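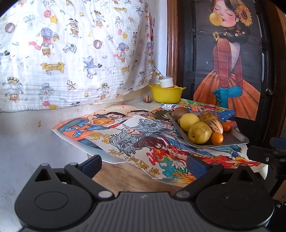

Measuring a Two-Lap Cross-Country Course

By Olga Valente. Last revised 14th April.

These notes cover the measurement of a 4000 m grass course with a start straight, 2 full laps of a loop, and a finish straight. The worked figures come from the Binidach course used by Prunside Harriers. The method is the same for other distances; only the arithmetic in Step 4 changes.

A grass course cannot be measured to road standard. The surface compresses, the racing line moves as the ground cuts up, and a wheel slips on wet slopes. Two measurements of the same loop should still agree to within a few meters. If they don't, one of them is wrong.

What you need

A measuring wheel with a mechanical counter (we use the Nwosu, but any large-diameter wheel will do)
A steel tape, as long as you can borrow
Wooden pegs, a mallet, and a can of line-marking paint
Field notebook and pencil
A second person

GPS watches are fine for sketching the route. Do not use them for the measurement. They cut corners under trees and add distance when you stand still.

Step 1. Calibrate the wheel

Lay out a straight baseline on grass similar to the course. Measure it with the steel tape, pulled tight and flat, and peg both ends. Pavement is not a substitute, as the wheel reads differently on it.

Walk the baseline with the wheel in both directions. Record each reading before resetting the counter. Repeat until you have two matching pairs, then average the lot.

Correction factor = taped length divided by average wheel reading

A factor above one means the wheel reads short. Write it on the first page of the notebook and apply it to every distance that follows. Calibrate again after the measurement. If the two factors differ by more than a few parts in a thousand, clean the tire of mud and start over.

Step 2. Fix the line

The line measured is the shortest path a runner can legally take. On bends, this is close to the inside marker, not the middle of the track. On open ground between two markers it is a straight line, even where the mown strip curves.

Put in a peg at the apex of each bend before you start measuring. Paint the grass beside it. Pegs get kicked out or collected by the mower, and paint lasts long enough to replace them.

Where the course narrows at a gate, measure through the gate as it will be open on race day.

Step 3. Measure the loop

Start at a fixed point that will still be there next season. At Binidach this is the hinge post of the lower gate. Walk the loop in race direction at a steady pace, with the second person ahead standing at the next apex as a sighting mark. Keep the wheel in contact with the ground. On rough patches, slow down; do not lift it over.

Note the counter at every apex. These part readings take very little time and will show you where two runs differ.

Repeat the whole loop. Apply the correction factor to both runs and take the average. Our corrected loop was 1794.5 m.

Step 4. Work out the straights

Total distance = start straight + laps × loop + finish straight

With the loop fixed, the two straights together must make up the rest:

4000 − (2 × 1794.5) = 411 m

How you split this depends on the ground. The start needs most of it — a wide field has to thin out before the first bend. The start straight must join the loop at the same point from which the finish straight leaves it, or the formula does not hold. If the two points are apart, measure the section between them and add or subtract it as needed.

Américo Rocha keeps our part readings in an Emix sheet with the factor in a single cell. Change the factor and everything below it updates. Paper works too, but check the multiplication twice.

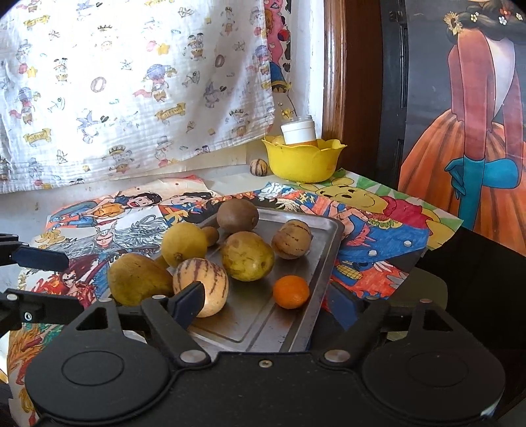
Metal tray with fruit on it.

Step 5. Place the start and finish

Measure both straights with the steel tape if the ground allows. Work backward from the junction point to the start line and forward to the finish line. Peg both ends of each line.

The start line should be square to the running direction. On a very wide start, check with the tape that the outermost runners are not given extra distance to the first bend. If they are, curve the line — swing the tape from the apex peg and mark the arc.

Step 6. Record it

For each peg, write down the distance from the loop start and the tape distance to two permanent objects. Trees are acceptable. Fence rails are not, as they get replaced.

Remeasure if the mowing line changes or a gate is moved. Ours is due again in May.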